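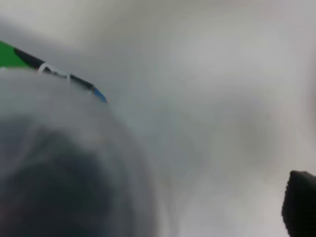 Gallery: Small-Object Pickup, Bench 3

Wrist-camera views from the Brulholm bench, where we test whether an arm can take over the tidying jobs that fill the end of a shift: pens back in the cup, offcuts in the bin, tools on the rail. Page maintained by Ourania Xenos and Ibsa Araya.

Wrist view, pale background. A slender item in green, black and blue lies to the upper left, with a black gripper finger at lower right. Color separates the item from the background well. Depth is harder to judge at this range, and the large blurred shape at lower left covers part of the view the planner would use.

Status in January: thin items are picked on the first try in 43 percent of runs. A person clears the same bench in less time than the arm needs for 5 picks. The target for shop-floor use is 1,000 picks without a manual reset, and we have not reached it. Cloths and cables are not yet scored.

Grasp settings and run logs are kept by Nektarios Tzanetos. Requests for the Drarkberg bench go to Sandrine Deschamps.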